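Budget for the Rubber First

Every February our shop goes through the same exercise. Each department writes down what it wants to buy, the list goes upstairs, and the biggest item gets most of the discussion. This year it was a second robot arm. The quote from Danero ran to several pages, and we spent two meetings on payload and reach. The line for pads, fasteners and spare fingers said "misc." and had no number next to it.

I think we do this backward, and I suspect plenty of other small shops do too.

An arm is a well-understood purchase. You pay for it once, you write it off over a fixed number of years, and if it fails there is a service contract. What touches the work is another matter. Fingers crack, linkages get sloppy, and pads wear out on a schedule that depends on what you pick up and how often. Those costs are small one at a time and they never stop.

The same goes for the hand-held grippers we use to work out a grasp before we program it. We have 2 of them. They were cheap compared with the arm, so they were treated as if they cost nothing to keep.
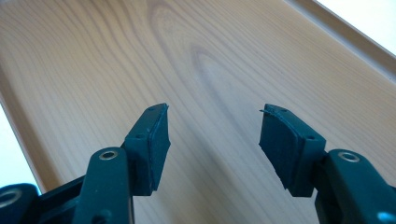 A hand-held gripper over a wooden board. Note the torn rubber at the corner of the right pad.

A flap of rubber that size is easy to ignore. It is also the kind of thing that gets into an argument later, when a part slips and people start blaming the software. Drahomíra Baláž, who runs our fixture bench, asked for $1,530 a year to cover pads and fingers for everything we own. She was told to take it out of the general supplies account. That account also pays for gloves and tape, and it is usually gone by fall.

Lajos Kocsis in purchasing disagrees with me, and his case deserves a fair hearing. He says a separate line invites people to spend it, and that we don't have good wear records to back up any figure. He is right about the records. We should have started keeping them when the first gripper came in. But a missing record is a reason to set a modest number and check it at year end. It doesn't make the number zero.

My proposal is plain. Before we approve any new machine, the request should show what its contact parts will cost for 2 full years, with a price from the supplier -- a written one. Pralo already gives us that when we ask. Danero did too, once we pushed. If the total looks bad, better to see it before we sign.

For this year, I would set aside $3,000, give Drahomíra her full request out of it, and hold the rest against the new arm's first sets of pads. The arm can wait a month if it has to.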